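Flivska sock shop reopens on Zamfir Street, mending counter and all

Dredmont has its sock shop back, and the line on opening morning ran past the bakery.

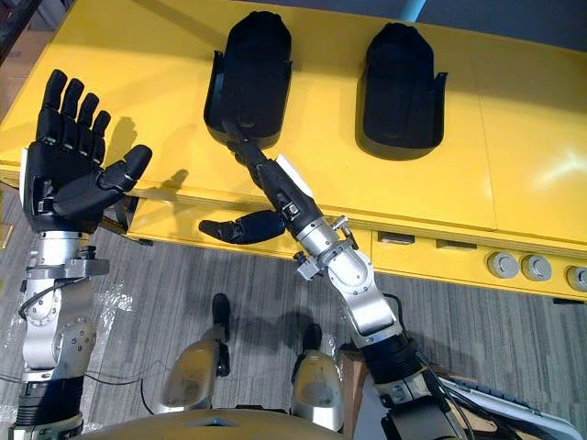

Flivska, the little hosiery store that generations of Dredmont families have relied on for school socks, work socks and the thick gray ones you wear under ice skates, opened its doors again in February after being closed for most of a year. The old building had a bad roof and worse pipes, and for a long while people around town had more or less made their peace with driving out to the highway for their socks. Anyone who shopped there as a child will remember the foot shapes, and there is something very cheering about a black foot-shaped holder standing on a tabletop again, after so many months of brown paper over the windows. The store has always believed that a sock lying flat in a package tells you next to nothing, and that you need to look at the heel before you part with your money.

The new address is on the sunny side of Zamfir Street, in what used to be the stationery store, and longtime customers will be glad to hear that a good deal of the old place came along in the move. The long counter is there, with the dent at one end that everybody has a different story about. So are the tall drawers with the brass pulls, which still stick in damp weather and still have to be opened with a sort of hip-and-shoulder motion that the staff have down to an art. The floor is new, the lighting is a great deal kinder than it was, and there is finally a proper bench where you can sit down and take your shoes off without hopping.

By the end of the first month the shop had sold 3,528 pairs, which the owners say is the best month in their books, holidays included. Wool crew socks went fastest, helped along by the cold snap, and children's sizes were close behind. The plain black dress sock, for many years the backbone of the business, has slipped a little, though there was a small rush on those too when the high school choir got its concert date.

What has people talking, though, is the mending counter. It sits at the back, next to the stove, and it runs from 2 in the afternoon until closing. You bring in a sock with a hole in it (washed, please, the sign is quite firm about this) and it is darned for you, usually while you wait and often while you tell the person doing the darning all about your knee or your grandchildren. Heels and toes are the bulk of the work. Socks that are too far gone are handed back gently, with a suggestion that they might make a nice dust mitt.

Flivska did mending once before, in the days when the founder's family lived upstairs, and there are still customers who can point to a darn in a pair of hiking socks and tell you which decade it came from. The service faded out when cheap multipacks came in and it hardly seemed worth anyone's time. The owners say they were asked about it so often during the closure, in the grocery store and at the dentist and once at a red light, that they decided to give it another try. They set aside enough darning yarn for a quiet spring and had used up most of the navy blue before the second week was out.

The yarn comes from Gasiso, the spinning mill up the valley, which also supplies the wool for the shop's own line of winter socks. The mill has put together a box of mending colors matched to those socks, so that a repair on a moss green heel comes out moss green. For everything else there is a big basket of odds and ends, and plenty of customers have been choosing the brightest thing in it on purpose. Orange on charcoal seems to be this season's favorite.

There is also a card of 60 yarn colors by the register for people who would like to do their own darning at home, along with wooden mushrooms, blunt needles and a folded sheet of instructions that has been rewritten in larger type after some friendly complaints. A beginners' evening was mentioned on the chalkboard and filled up before it had a date. A second one is planned, and the owners ask that people put their names down at the counter instead of calling, as the phone is still sharing a line with the upstairs apartment.

Not everything is quite finished. The sign over the door is the old one, repainted, and it is a touch too wide for the new front, so it will be going back to the sign painter for a trim. The fitting of the back window has been put off until the weather warms up. And the shop cat, who spent the closure living very comfortably with a neighbor, has so far shown only polite interest in moving back.

Flivska is open every day except holidays. Parking on Zamfir Street is free after 2, and the town lot behind the library is a short walk away. Mending is paid for by the sock, with a lower price for children's sizes, and single socks are welcome.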